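Grarnia bin picking project: where we are, May 2021

Hi Imani, and hello to everyone at Van Dusen who reads these!

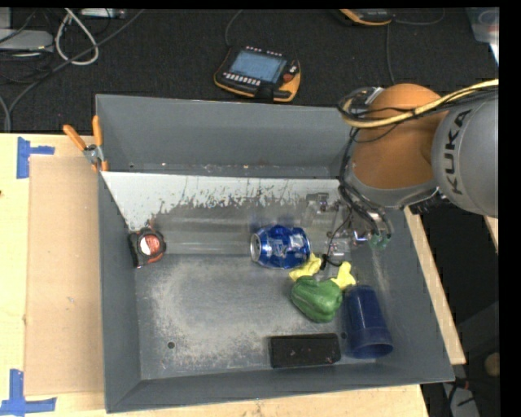
So the big push since my February note has been getting the grasp scorer to learn from its own misses. Before, we threw away every failed pick. Now each one goes back into training with a low score attached, and the arm gets to try again on a fresh jumble of stuff. We've logged 1385 attempts this way, 834 of them on objects the model never saw in training (I'm pretty happy with that second number, it was a slog).

What's better: round, lumpy things. The bell pepper used to be a coin toss and I've mostly stopped worrying about it. Cans on their side are good too, even dented ones, as long as they aren't right up against something else.

What's still bad: see-through plastic. The depth readings on cups are a mess, so the scorer picks a spot in thin air and sounds very sure of itself. Anything leaning on a bin wall is hard too – the fingers need room on both sides and the planner would sooner give up than nudge the thing loose. I tried 4 versions of a nudge move and kept one, which I'm calling Stelska until somebody stops me.

Money is fine. We lost 17 days waiting on replacement fingertips, and I'd like to shift that time onto the end of the Platmont tests if you're okay with it. Could you let me know before I book the lab? Next up is retraining with the cup data left out, to see how much it's dragging everything else down.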